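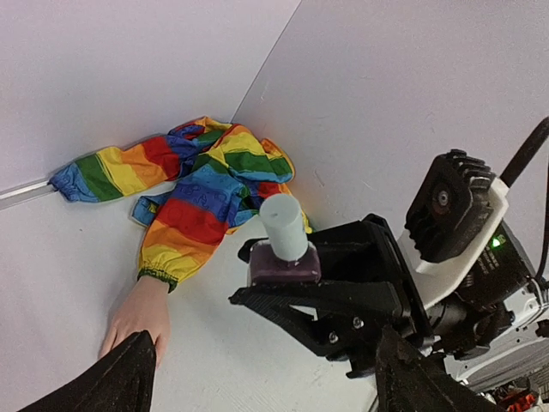

Month two of the county hiring freeze and the diner across from the Sternilov courthouse has started selling half a grilled cheese. Four bucks. It comes with a whole pickle, for morale.

My office used to send 22 people out to lunch. Now we have a microwave schedule. I have the 11:40 slot and I guard it like a parking space.

Maddocks, the bar on the corner, announced a County Worker Happy Hour. 5 to 6 p.m. We get out at 5:30. It's a nine-minute walk.

I went anyway. Ordered a club soda and the free popcorn, then tipped more than both of them cost – so I believe I have now been stimulated by the local economy, or the other way around.

The freeze memo is numbered 2147, which makes me wonder what was in the other 2146. It says overtime is suspended "except where necessary." My supervisor has asked what necessary means. They're getting back to her in May.

Update: the diner is out of pickles. The half sandwich is still four bucks.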